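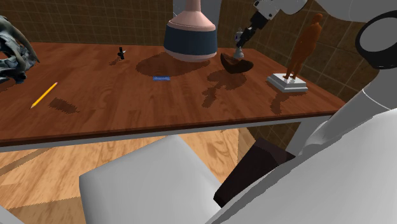 Why does the arm stop dead halfway down to a small object, with the gripper already open?

Usually a stale collision shape. The planner thinks something is standing where the fingers need to go, so it halts and throws fault 382. Reload the object shapes before touching anything else.

Home | Set-up | Simulation | Faults | Real arm | Contact

Trarnetura Table Cell Guide
Section 13: Fault 382, stop on approach
Last updated: September

Covers the simulated cell and the real one. Do the simulated cell first, always. Steps below assume Nendudari planner is running and you can get to the log window.

CAUTION: Fault 382 does not cut power to the arm. It holds position with the motors live. On the real cell press the stop button before you reach in.

CAUTION: Do not clear the fault twice in a row. Second clear skips the distance check. This is how we bent a finger in the Yazıcı cell.

13.1 Before you clear anything

1. Leave the arm where it is. No homing yet.
2. Save the log. File menu, Save Log, put the fault number in the name.
3. Read the last line with the word "contact" in it. Write down both part names.
4. Names are finger + object: go to 13.2.
5. Names are finger + table, or link + table: go to 13.3.
6. No contact line at all: the planner timed out. Restart it, run again. If it comes back, section 15.

Note: the object in the log is often not the one you were picking. Tall narrow items next to a wide one are the usual trouble. The wide one gets a loose box drawn round it and the box swallows its neighbor.

13.2 Stale or oversized object shape

1. Turn on Show Collision Shapes in the view menu. Off by default after every restart, don't ask.
2. Find the object named in the log. Compare the shape with the model.
3. Shape is a plain box and the object is hollow or tapered: set Shape to Split, then Rebuild.
4. Shape is in the wrong place: the object got moved after load. Hit Reload All. Reload Selected does not fix this.
5. Wait for the status light to go green. Can be slow with detailed models, statues, skulls, anything scanned.
6. Back the arm off straight up, low speed. Not sideways.
7. Clear the fault. Once.
8. Run the pick again at 15 percent speed.

Note: if the fingers pass straight thru an object after step 3, the split failed and there is no shape at all. Undo, rebuild. Never copy that setup to the real cell.

13.3 Table height wrong

1. Open Cell, then Table.
2. Check height against the sheet taped to the real table. Sheet wins.
3. Type the value in, Apply, then Save. Apply on its own is lost at restart.
4. Repeat steps 6 to 8 above.

13.4 Real cell only

1. Stop button in.
2. Look at both fingertips. Any chip or bend, stop here and swap them, section 16.
3. Clear the table by hand. Everything off, including the stuff at the far end.
4. Stop button out. Home the arm. Keep outside the floor line untill it finishes.
5. Put objects back one at a time and reload shapes after the last one.

Still faulting: send the saved log and your Grotow cell file to Syfiqah Pangaribuan (Syafiqah, sorry, fix in next version). Please don't send a screenshot with no log.

Next: Section 14, gripper will not close

2 comments | 16 shares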